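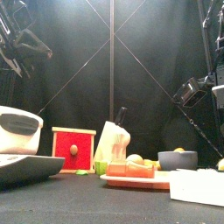
The arms were the easy part of the budget. Mei Kasprzak had two of them on the spreadsheet by the second morning, with grippers, mounting hardware and a line for freight, and she went home thinking the whole thing was nearly done.

Then she scrolled down to the row marked "misc."

Kasprzak handles purchasing for a small automation lab in Semville, where the job is getting a pair of arms to tidy a kitchen counter. Anyone who has bought equipment for this sort of work knows the misc. row. It is where toy food goes. It is where a knife block goes, and a cutting board, and a bowl with a spout, and a little box with a red drawer that somebody in engineering insists is essential and cannot be swapped for a cheaper little box with a drawer.

"I had a vendor call me back about torque," she says. "I was on the other line about a plastic banana."

The first version of the plan, called Tridumix for reasons lost to a long lunch, put $2,790 against props, tables and backdrop. Actual spending came to $2,757, a result so close that her manager, Dexter Montoya, asked to see the receipts. He now keeps a copy pinned over his desk. It is the only line in the project that came in under.

Cables did not. Montoya's early drawings showed them running politely along the edges of the work area, the way cables do in drawings. Real ones go where the arm goes, and they need slack, clips, strain relief and, sooner or later, replacing. He had allowed for one set per arm. He now tells people to price three, then hide the third from the engineers.

Delivery times are the other trap. The lab took quotes from two suppliers, Entwistle and Uto. Entwistle was cheaper and promised 48 days. Uto cost more and promised 37. Kasprzak picked Uto, built the schedule around it, and received the second arm well after the first, which meant a two-armed project spent most of January with one arm and a lot of meetings.

Her advice to first-time buyers is mostly clerical. Get the lead time in writing for every piece, including the brackets. Ask what a spare finger costs before you sign for the hand. Find out who pays the freight when something goes back, and for how long you'll be without it. Leave money for lighting, which everyone forgets until the cameras arrive.

Montoya would add a service contract, though he admits he said the opposite last year. He'd also like a bigger table. The current one was chosen from a catalog on the strength of its color, and the objects keep multiplying.

Next year's request is already in. Two rows cover the arms. Toy fruit has a row to itself.

We use cookies to improve your experience on this site. By continuing to browse, you agree to our use of cookies. Accept | Manage preferences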